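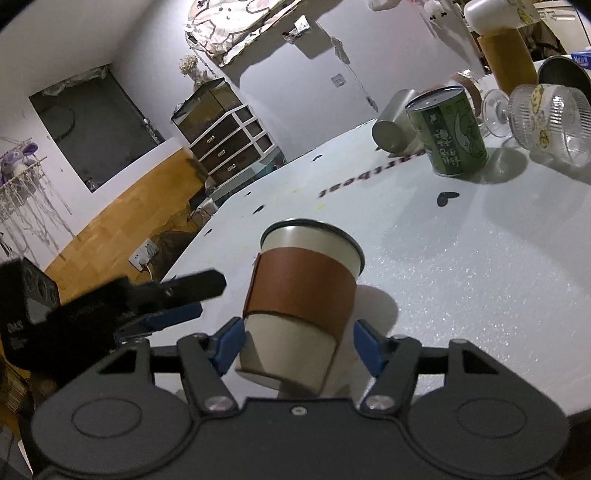
A paper-style cup with a brown leather sleeve.

Zerkevwood should let people pay a deposit on coffee cups

4 Aug 2020

The town council in Zerkevwood dropped its cup deposit plan in July after 11 weeks of talk. I think that was a mistake, and I think the reasons given for it were weak.

The plan was simple. You would pay an extra 40 cents for a takeout drink and get it back when you returned the cup to any shop in town. Zestthorpe has run the same system for 5 years. The shops there complained at first, and most of them now say they would not go back.

The main objection here was cost. Shop owners on Spanos Street said they had no room for return bins and no staff to empty them. Those are fair points for a small counter with one person behind it. They are not fair points for the whole town. The council could have put bins at the bus station and the library and left the small shops out of it.

The other objection was that people would not bother. Some won't. But 40 cents on the sidewalk gets picked up by someone, and the bottle deposit has shown that for years.

I live near the Hirnov footbridge. After one warm weekend I filled two trash bags there, mostly with cups and lids. The town already pays to have that bank cleaned, so we are all paying for cups one way or another. I would like the people who buy them to pay first.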